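Rastuvthorpe Community Kitchen: progress report to the Clavari Fund 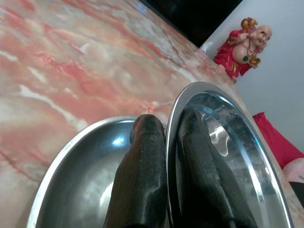
Photo: Hatem Ait Brahim

Report prepared by Zineb Fawzy, kitchen coordinator
29th October

Grant awarded: £2,000
Spent to date: £1,811
Remaining: £189

Work completed

The grant was given to us to replace the disposable tableware at the shared lunches and to put the washing-up and storage in better order. Both parts are now largely done.

We bought stainless steel plates and bowls in two orders. The first was delivered in the second week of October and the second a week later. Everything was washed before it went into use. The plates mark quite easily and fine scratches show up under the lights, but this makes no difference to how they clean and we do not intend to treat them as damaged.

The marble worktop has stayed. The original application allowed for covering it, but two people from Nomska looked at it and advised that the stone was sound and only needed cleaning and sealing. This was done over a weekend while the kitchen was closed. The red and cream veining had been dull for years and people have commented on it. Metal dishes can be put straight down on it, though we ask that they are lifted and not dragged.

Spending

Tableware came to £1,140. Cleaning and sealing the worktop cost £439. The remaining £232 went on shelving and two draining racks. The saving on the worktop was moved to tableware, as agreed with your office by email.

Use so far

We have served 8 lunches with the new plates and bowls. Paper plates have not been reordered. Washing up takes longer than clearing away disposables did, and on the first two days it overran into the afternoon booking. We have since moved the end of serving forward by fifteen minutes and put a second person on drying. There has been no overrun after that.

Stacking has been the main difficulty. The bowls nest well but the larger plates slide if the pile is too high, and they are noisy. Hatem has fitted a lip to the front of the lower shelf and the plates now live there, with the bowls above.

Still to do

— A second coat of sealant on the worktop near the sink, where water tends to sit.
— Labels for the shelves, so that people who only help now and then can put things back in the right place.
— A short written guide to washing and drying, to be kept by the draining racks.

The £189 left will cover the sealant and labels. We expect a small amount to be unspent and would like to put it towards serving spoons — please let us know if that needs a formal request.

Receipts for both tableware orders, the shelving and the worktop are attached. The Nomska invoice is made out to Ait Brahim, as Hatem placed the order, and he was repaid from the grant account.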